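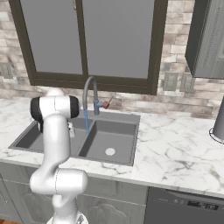

Treltdale to Replace Lead Service Lines in Wellik District

Aug 13, 2021

The Treltdale water department will replace 611 lead and galvanized service lines in the Wellik district under a contract awarded to Lamrani, a pipeline firm. Work is to proceed in 7 phases, starting with the blocks north of Billard Avenue.

The lines connect street mains to household meters. Most were installed before the city changed its plumbing code and were identified in an April records review. The utility serves 3866 accounts in total.

"The mains are ductile iron and are not part of this job," said Radwa Hajji, the department's distribution engineer. "The work covers the segment from the corporation stop to the meter, and from the meter to the foundation wall where the owner signs the access form."

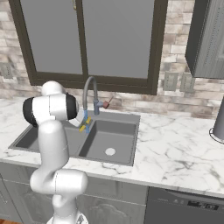 Each replacement requires a shutoff of up to four hours. After service is restored, residents should remove faucet aerators, open the cold tap at the kitchen sink and run it at full flow for 30 minutes. Hot taps should stay closed until flushing is complete. Aerators can then be rinsed and put back.

The department will supply a pitcher filter with each replacement and will collect a first-draw sample at 50 addresses. Results will be mailed to the account holder.

Owners who decline access will have the public segment replaced only. Access forms are available at the Billard Avenue office. Questions on scheduling go to Deming Bai in customer service.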